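Workshop Tips: House Rules for a Small Robot Arm

Posted in May, tidied up twice since

I've had a robot arm on the bench in my garage workshop for long enough now that people have started asking me what my rules are. I didn't have rules, I had habits, and some of them were bad. So one evening I sat down with Sunita Pant, who used to look after the arms on a packing line at Veststead, and she went through my setup with a pencil behind her ear and wrote all over my notes. What follows is what survived. It's for hobby-size arms, the kind that lift a mug and not an engine. If yours is bigger than that, you want a proper risk assessment and the actual standards (ISO 10218 is the one for industrial robots, and it's a slog, but read it).

Tape the reach, then add some

Run the arm out as far as it will go in every direction, slowly, and put tape on the floor and bench where the fingers get to. Then move the tape out another 15 inches. That extra strip is for whatever the arm is holding, which everyone forgets! My first tape line was perfect right up until I had it pick up a yardstick.

Coffee, phones and elbows stay outside the tape. Mine are all repeat offenders.

The stop button

Buy a real one, a big red mushroom that latches when you hit it and needs a twist to let go. A key on the laptop doesn't count. Mount it where you can slap it without leaning over the arm, and if two people work in the room, get a second one for the other side.

Test it at the start of every session, with the arm moving. It takes 5 seconds. And find out ahead of time what your arm does when the power drops, because some have brakes and hold still and some just flop. Mine flops, so I keep a folded bath towel under it when I'm trying something new. Old towels are better, the loops on new ones catch.

Start slow, and write down what slow means

"Slow" is useless as a rule because everybody's slow is different. Dalibor's slow is my top speed. We ended up with a number on a card taped to the shelf: 5 percent for the first run of any new program, and nobody turns it up until the whole program has gone through once from start to finish with empty fingers. If you change even one point, you go back to the beginning. Yes, it's dull. I listen to ball games.

Rehearse on the screen first

This is the habit I'd keep if I could only keep one. Most arms come with some kind of simulator or there's a free one that will do, and you can build a rough copy of your bench in it in an afternoon. It doesn't need to be pretty. What matters is that the big surfaces are in the right places and at the right heights, because those are what you hit.

Measure from the base of the arm and not from the wall (walls lie, at least in my garage). Put in the shelf edges and anything with a lip. Then look at your moves from the hand's side as well as from across the room. 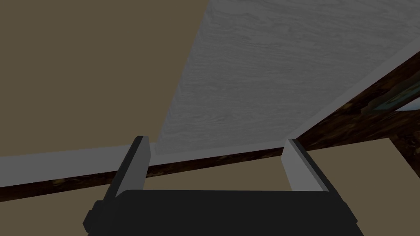
Glenys Penry, who got me into all this, does her rehearsals with the fingers fully open the whole way, then again at whatever width they'll be carrying. Open fingers stick out farther to the sides, so a path that's fine when they're closed can clip something on the way past. I'd never thought of that and I'd been closing mine in every test. Do both.

Also, save the version that passed. Give it a name you'll understand next month. I had a folder full of things called final, and one called final_use_this that you should absolutely not use.

Hands out while it's live

If the motors are on, your hands stay out, even if it's only a crumb, even if it's only for a second. Switch it off, fix the thing, step back over the tape, switch it on. Sunita was firm about this one and underlined it until the pencil went through.

Same goes for sleeves, lanyards and long hair. Tie it, tuck it or take it off.

Fingers and pads

Wipe the gripping faces with a barely damp cloth before a session and let them dry. Sawdust makes them slippery in a way you won't see. Check the screws on the fingers too. I put a dab of paint across each screw head and onto the metal beside it, and if the line doesn't match up anymore, it's been creeping.

Set the grip force on something you don't care about. I use an empty cereal box, and if the sides buckle, I back it off.

Keep a log, even a lousy one

Mine's a spiral notebook on a string. Date, what I ran, what speed, anything odd. Seema Rawat, next door, logs hers on a spreadsheet with colors and I'm happy for her. The notebook is how I worked out that my wrist joint got noisy after 157 runs, and now I clean and grease it well before then. Check your own manual for the grease, they're fussy.

Visitors

Anybody who comes in gets shown the tape and the red button before the arm gets switched on. Kids stay behind the workbench with a grown-up. If I get distracted talking, and I will, it goes off.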